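Fruit storage > Ethylene and mixed crates

Tovwood Growers Board
Thread: Green apples going mealy after three weeks

rootcellar_ed
Posted 27 May 2021
I have 22 kg of late green apples in a Berrada chest cooler converted with an external thermostat. Set point is 3 C, humidity not controlled. The fruit was firm going in. The outer layer is now soft and the flesh is dry. No rot, no off smell. Is this temperature or water loss?

plumline
Water loss first. A compressor chest with no water source dries the air every time it cycles. Hang a hygrometer in it before you change anything else.

Golell_user7
Disagree. Water loss gives you wrinkled skin. Mealy flesh with tight skin is ripening, and that points to ethylene. What else is in the chest?

rootcellar_ed
Skin is tight. There is a bag of kiwifruit on the bottom and a few plums. I assumed they would be fine at that temperature.

Golell_user7
There you go. Apples and plums both give off ethylene and kiwifruit respond to very small amounts of it. Cold slows this down but does not stop it. Get the kiwifruit out or they will go soft next.

plumline
The kiwifruit are a separate problem. A few plums will not turn a full chest of apples, which make plenty of their own gas. I still want a humidity number.

drybulb
Both of you are guessing. Check the probe. Mine was taped to the wall and read low - fruit in the middle sat at 7 C for most of May. I moved it into a jar of water at crate height and the swing went away.

rootcellar_ed
Probe is on the wall. Will move it. I also have a Clorico absorber sachet, unopened. Worth using?

drybulb
Use it, but fix the probe first so you know which change did what.

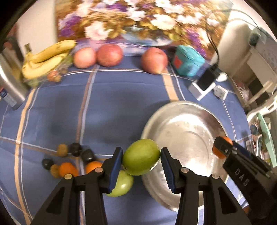 Re: Humidity reading

rootcellar_ed
Hygrometer says 600 g of water in an open tray brought it up from 71 to 88 percent overnight. Probe is in the jar now.

plumline
So it was dry.

Golell_user7
It was dry and warm. Neither rules out ethylene. Pull the kiwifruit.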